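Reviews > Software > Motion planning

Zekholm planner, second look
Mar 31, 2022

Zekholm promises two-arm planning "without the tuning." I gave it 12 days on gear handling, and I'm not convinced.

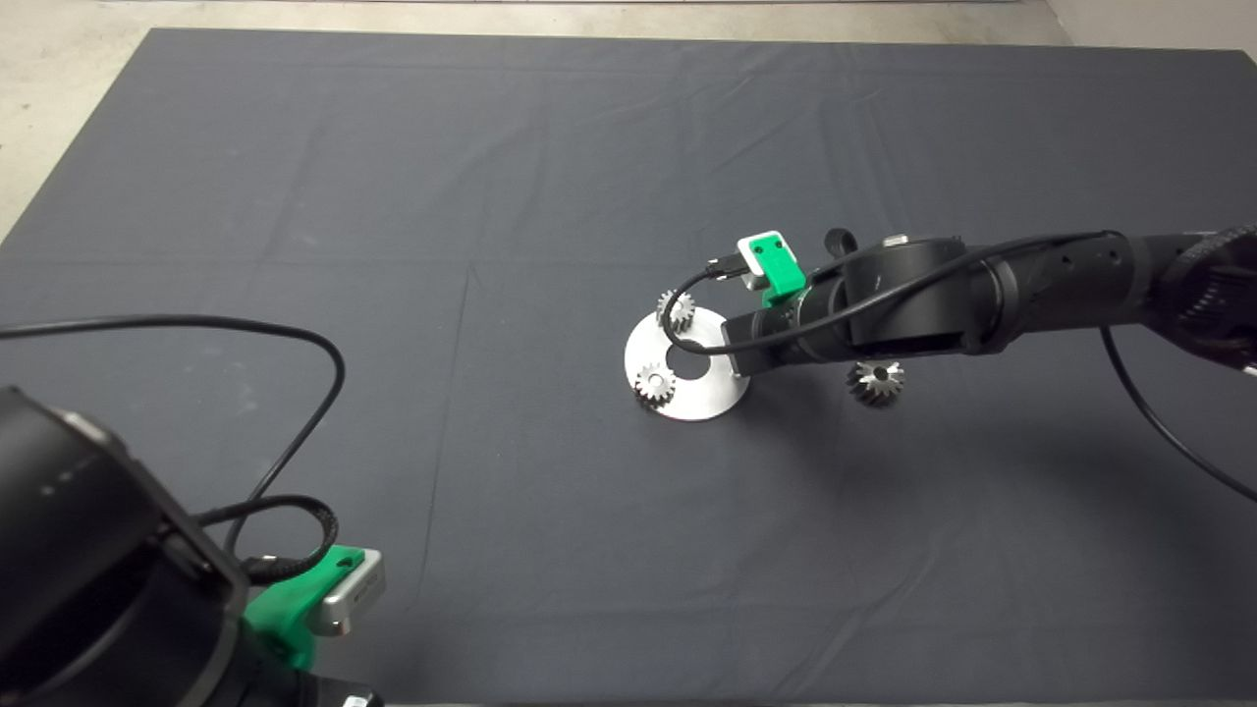
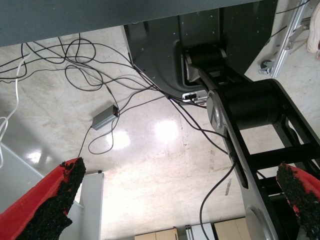 Gears and steel plate in the first, red fingers and floor cabling in the second.

Paths come back fast, but the collision model ignores cables unless you add them by hand -- 15 settings, two of them documented. The log viewer is good. At over 754 dollars a seat, I'd stay with Grabner.

We use cookies to remember your settings. Accept

Contact | © 2022 Potcombe Reviews | Back to top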